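Notebook, packaging bench, July
Entry by H. Taipe. Copy to Macario Tapia.

Subject: grocery set on the felt table, sorting by package type

Cloth brushed down at 9:40. Creases left in it do not matter for the pouches, but the small boxes rock on them. Lamp at 2,000 lux on the meter at table height, same as the June entry.

Sorting rule is by how the package behaves when pushed from the side. Rigid: cookie box, small pale box. Semi-rigid: black and red snack box. Soft: spouted pouch, green and white pouch. Fruit kept as its own class. The Gralano sheet puts spouted pouches with bottles on account of the cap. I disagree. The body folds well before the cap takes any load.

Items grouped on the cloth, spouted pouch next to the black and red package:
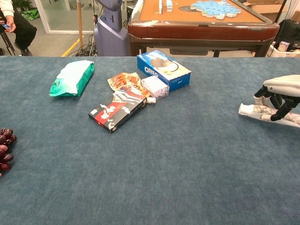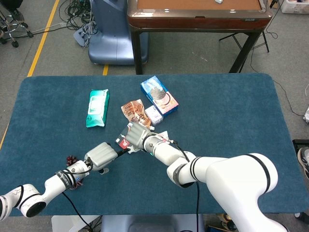
Notes on storage

1. Grapes go back to the refrigerator between sessions. Replace the bunch when the stems brown.
2. Soft pouches lie flat in the Uveck tray, one layer. Stacked pouches take a set and no longer match the reference shape.
3. Boxes stay sealed. An opened flap changes the stiffness of the whole face.
4. Load limit on the tray is 400 g. Weigh before adding anything.

Open: Macario to decide whether the small pale box stays in the rigid class. Shelf 7 label still reads Narkico and needs reprinting.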